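The folding machine that will not fold

Szu-yu Fu has a bench at the back of Zistby, the shared workshop, and a claim I have heard in one form or another for years: that a pair of arms built by hobbyists can learn to handle soft things. Paper, bags, wrapping. The stuff the rest of us deal with while thinking about lunch.

I went along in a poor mood. The last home-built robot I was invited to admire needed its owner to hold the cup. Fu and her building partner, Orest Hladun, call theirs Skesetti, and so far it has cost them 913 pounds in parts and most of their evenings. That doesn't include the membership, or the motors Hladun burned out in April and would prefer I left out.

Hladun is good company and a poor salesman. Asked what the arms do well, he thought for a while and said "wait". Then he started them up. 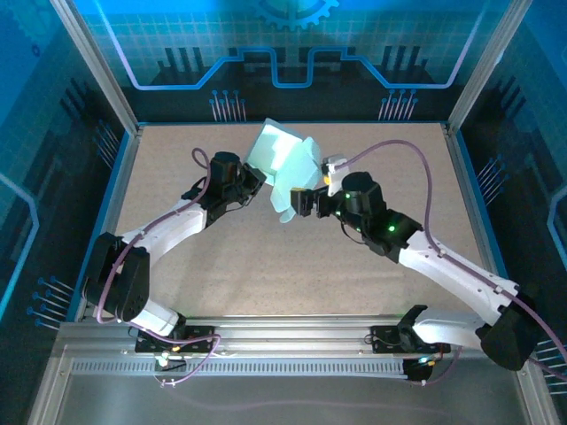
Can a home-built pair of arms do anything useful around the house yet?

Very little. A patient owner can get one to repeat a simple job with the same object in the same place, but a new object or a change of light is often enough to spoil it.

Fu doesn't argue with that. Her notebook lists 304 attempts at one handling task, of which she marks 154 as good. I asked what "good" meant. It meant the thing ended up more or less where she wanted it, in a state she could live with. Half marks, then, by her own generous marking.

Man-lok Yang, who has the next bench and builds clocks, thinks the pair have chosen the wrong problem. "Start with a block," he told me. "A block stays a block." Fu's reply is that blocks were solved before she was born -- which I doubt, though I see her point. Paper bends when you touch it, and the place you meant to grip has moved.

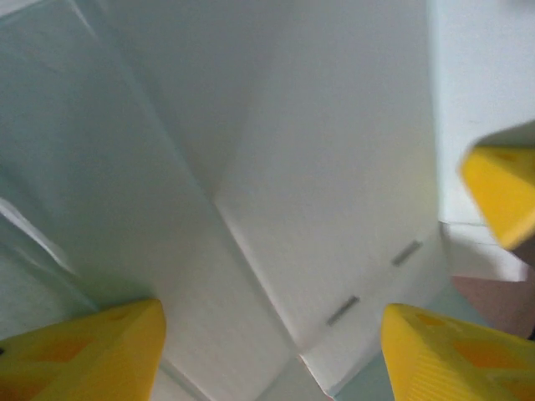 Last updated: Feb 20, 2022

Staples are a good example of what the brochures skip. A person feels one and works round it. A machine going by sight has to notice a thin grey line on a white sheet, with its own fingers crowding into the view, and then know what the line means for the layers underneath. Hladun says they are "getting there". I have written that phrase down in a lot of workshops.

What I did like was the lack of theatre. There was no music and no edited clip, and when I asked to see a bad run they had plenty to choose from. Fu plans to spend the next 2 months on grip alone, and has turned down an invitation to show Skesetti at an open evening. She wants the good column well ahead of the bad one first. I said I would come back when it was, and she wrote my number inside the cover of the notebook.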